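Homitz Evening Course in Home Care
Handout 4: The Dish Rack and the Wall Behind It
Azucena Becerra, April 1, 2022

Welcome back, everyone, and thank you for all the good questions about drying dishes! I promised we would spend a little longer on the rack itself, so do keep this sheet somewhere near your sink. Look first at the slats and the rods along the floor of the rack - the narrow gaps let water fall through, and they are also where crumbs like to settle.
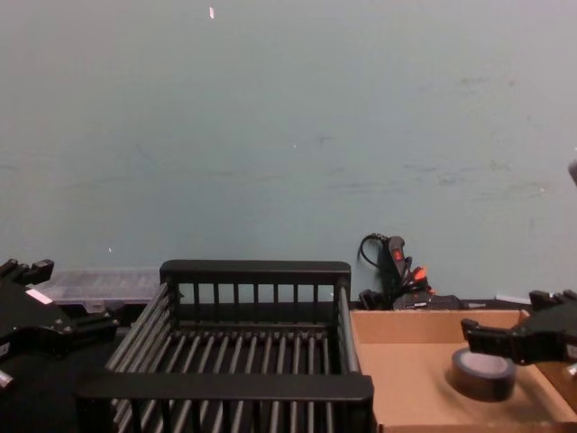
Fig. 1. Black dish rack with slatted sides, set near a painted wall.

For a good wash, mix about 500 ml of warm water with a small squirt of dish soap and work an old toothbrush along each slat, front to back. Rinse it well and let it stand upside down on a towel.

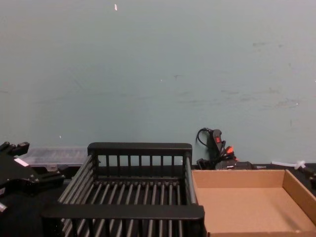 Scuffs on pale paint are next, and please be gentle with them. Try a soft damp cloth on a small spot, wait for it to dry, and only then go on to the rest. Danuta Sikora will bring spare cloths to our next meeting.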